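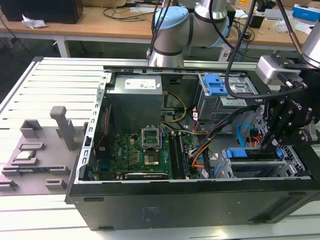

Case open on its side, drive bay at the lower end.

Ticket - Truteo accounting, invoices print twice
Opened December 2018 by Poppy Marsden, Lostcombe office

Every invoice out twice since the April template went in. Quotes fine. Only my PC, the other 2 are OK.

Tried: reinstalled printer, cleared queue, rebooted. Same.

Czesław Walczak: check copies under Print Setup, not the Windows one - Truteo keeps its own.

PM: says 1. Still doubles. Invoice 15 pages long, wasted teh lot.

CW: delete the old template, restart Truteo, print one short invoice.

PM: done. 5 invoices, one copy each. Leaving open til tomorow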